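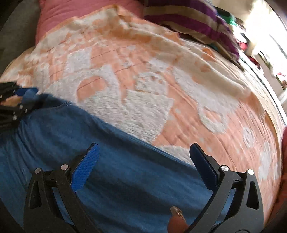 My sister swears a bed is the worst place to fold laundry, too soft and too bumpy, so why do you keep telling us to use one?

That question comes in more than any other, so it gets the top spot! A bed is big, it's the right height for most of us if you kneel or perch on the edge, and you can't go to sleep until the pile is gone. The softness matters a lot less than people think. Smooth the fabric with your forearm before the first fold and a fuzzy bedspread will even help you, as the cloth grips it and stays put while you bring the other side over.

Do I need to make the bed first?

Pull the cover up, that's all. A few ripples near the edge won't hurt anything. Leave the pillows at the head end and you've still got plenty of room for a work area in the middle (I do mine at the foot, but I'm short and the reach suits me).

How do I start on something that has come out in one big crumple?

Find two corners, or the two shoulders, or the waistband. Anything you can name! Lift it, give it a good shake, lay it down and let it settle. Then work the creases outward from the center with flat hands. If you can't tell what the thing is while it's bunched up, that's fine, the shake will tell you.

How do you fold jeans so they stay folded?

Leg over leg, seat tucked in flat so you have a straight edge, then hem up to just short of the waistband. Fold once or twice more until you have a small rectangle that holds together when you pick it up. Press down on it for a second. I love this part, a stack of denim bundles is the best-looking thing in any drawer.

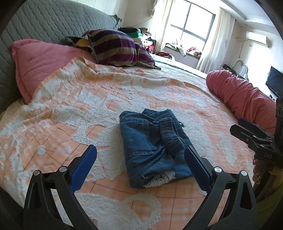
Mine have a thick knit waistband and it always springs open, wrote one reader in October, and is there any way around that or do I give up and hang them?

Don't give up! Knit is bouncy, so give it something to do. Fold the legs as usual, then let the waistband lie across the outside of the bundle as the last layer, and set it in the drawer with that side against a neighbor. It can't spring anywhere. The same goes for pairs with a soft lining or a lace edge: fold the trim in loosely and don't worry if a bit peeks out.

Buttons up or down?

Buttons done up, facing out. You'll know which pair it is without unfolding it.

How small should the bundle be?

Measure your drawer and work back from there. The Fiore dresser in my room is 7 inches deep inside, so I stand everything on its folded edge and stop when it clears the top. My old Stolleo one was shallower and everything had to lie flat.

What about the heap at the back that never gets folded?

Take 4 things from it every time you fold a fresh load. Just four, then stop. Mine was gone before I noticed.

Can I send in a question?

Please do! The Praddale home page has a form, and I read every one. The answers on this page were last updated Wednesday, July 31, 2024. Fitted sheets have their own page.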